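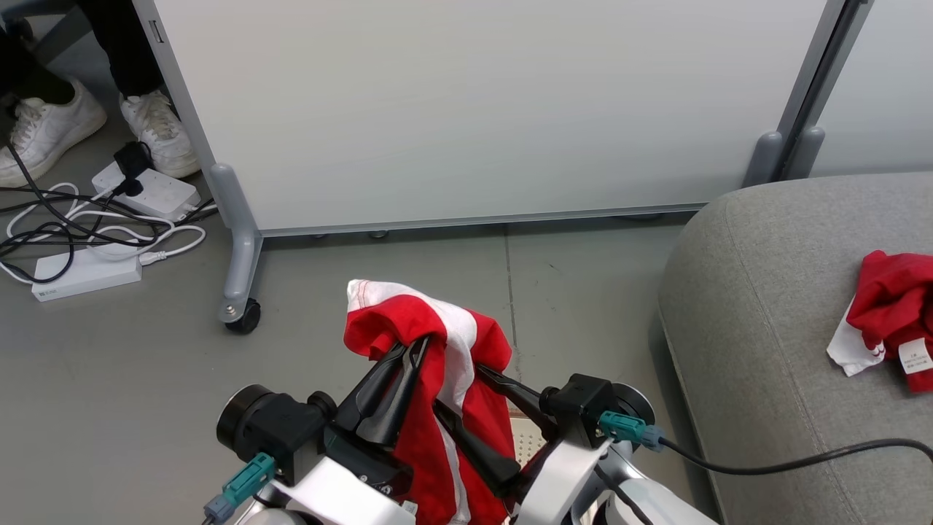
Both grippers on a red and white garment, with the next one waiting on the sofa.

The first thing Floarea Voicu told me when I got to Maltton was to mind the cables. She looks after the two-armed robot there, and I'd come to find out what looking after one means on a normal working day.

Mostly it means connectors, it seems! "Everybody asks me about the motors," she said. "The motors are fine. I worry about the plugs." There's a teal one by each gripper, and she checks them both before every session, wiggling each cable gently with the power off. A loose plug once cost her a whole afternoon in March, when the right gripper kept dropping out halfway through a fold and she'd already stripped half the wrist looking for the fault.

She keeps a paper log (I loved this) and the count stood at 1,174 folds on the current fingers. Every 50 folds she stops, wipes the fingers and runs the open and close test seven times. "If one of those sounds different, I stop and take the housing off."

I asked if cloth was really that hard on a machine. "It's the lint," she said. "And a seam can pull a finger sideways - just a hair, but then you're recalibrating." Her spare fingers come from Mikkelsen and she'd like to have more of them in the drawer.

Next on her list is a proper clip for the cable on the right arm. She was still hunting for the screws when I left.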